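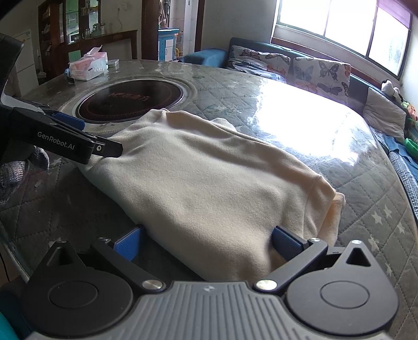

Gayan Jayasinghe would swap the lot for a better finger pad. Motors and cameras get all the attention, he told the small crowd at Cedthorpe in March, and then the job is won or lost on the few centimetres of rubbery stuff that touch the cloth. He got a round of applause for it, and after watching a morning of folding trials it's easy to see why!

The trials are part of Bukport, a project comparing hand-held grippers on the sort of soft, floppy household things that machines have always been hopeless with. Fleece tops, tea towels, pillowcases, a really awkward fitted sheet. A person holds a gripper in each hand and does the chore with those fingers alone, and the recordings are then used to teach a pair of robot arms the same job. So before anyone records thousands of hours of laundry, it makes sense to find out which fingers are worth using, and that is what Bukport has spent the winter on.

Five finger designs have made it to this stage. The one with the ridged blue pads has become a bit of a favourite on thick fabrics. Fleece squashes down when you pinch it and springs back when you let go, and a smooth pad tends to slide off the top layer and leave the rest behind. The ridges bite into the pile, so a whole folded edge can be lifted in one go. On thin cotton the gap is much smaller, and one of the plain pads came out slightly ahead on pillowcases (a surprise to everyone in the room, judging by the noise).

Bülent Kozan runs the timing, and he has a spreadsheet to be proud of. So far it holds 726 folds, each one marked for grip, slip and how square the finished bundle was. He wants over 3,000 before he'll put the designs in any kind of order, and he was very firm about that when people started asking for a winner. What he would say is that slips happen most at the second fold, when the bundle gets thick and the fingers have to open nearly as far as they can go.

Much of the work is done on ordinary tables in ordinary rooms, and the team is keen to keep it that way. Glass tops are a favourite test. Cloth skates about on them, so a push that would be fine on wood sends the whole bundle off sideways, and the light bouncing back is hard on the cameras too. Kozan has logged glare as its own column and reckons the next round should compare two lens hoods as well as the fingers.

Then there's the question of tired hands. Thirteen people have had a go with the grippers up to now, and the heavier pairs start to drag after half an hour or so. Rashidi, the workshop that makes the spare pads, is cutting a softer set to try, along with a narrower version meant for collars and cuffs. I had a quick turn myself and managed a tea towel, badly, on the third attempt. It's enormous fun, a bit like eating noodles with someone else's chopsticks.

The next session moves to Flillmont, with doors at 10am and a table set aside for visitors who fancy trying both hands at once. Bring a jumper if you'd like to see it folded. Hoods are fine, but zips are still giving the left gripper trouble.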